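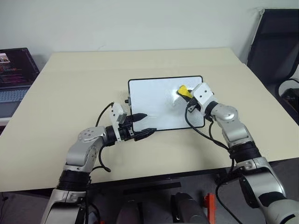 Board task, right gripper on the yellow piece, left one waiting by the corner

ludger_h
We are at 76 episodes of the board task and the goal is 300. My question is about the left arm. In most of my episodes it stays near the lower left corner of the board and does nothing. Should I record it like this, or hold the board with it every time?

mio.noguchi
Hold it. If the board slides in one episode and stays in the next, the policy learns a mix of both.

rustadex31
I don't agree with Mio. For our wiping set we kept the idle arm free and the training was fine. Holding makes each episode longer and the operators become tired.

mio.noguchi
How heavy was your board? Ours at Mimar moved with every push.

rustadex31
Heavier than this one, I think. OK, that is a fair point.

isamu_s
Please decide before you continue, and write it in the task sheet. We changed the rule in the middle once and had to throw away 31 episodes. Also the see-through plastic-like thing on the board: do you put it in the same place each time?

ludger_h
No, I move it a little between episodes, but always on the right half.

isamu_s
Then the left half is never seen. I would use it too.

ludger_h
I will do 20 with holding and compare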